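I have been meaning to sort out our bathroom things since July, and I finally ran out of excuses when I couldn't find the toothpaste for the second night running (it was behind the Bitska hand cream, of course, where else would it be).

So I bought 2 plastic bins, a blue one and a yellow one, and gave myself one rule: tubes go in the blue, everything else goes in the yellow. I do love a rule I can remember half asleep!

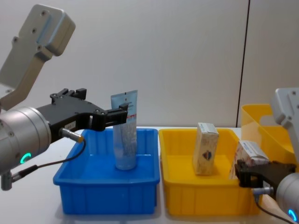 A tube standing on its cap in the blue bin, with the yellow one right next door.

Storing tubes cap down is my grandmother's habit, and I've gone back to it after years of squeezing and grumbling. The bins live on the shelf by the window now, and I spent a very happy evening with a cup of tea going through all the old travel sizes. I'm keeping more of them than I should, but we do have that trip to Dastness coming up.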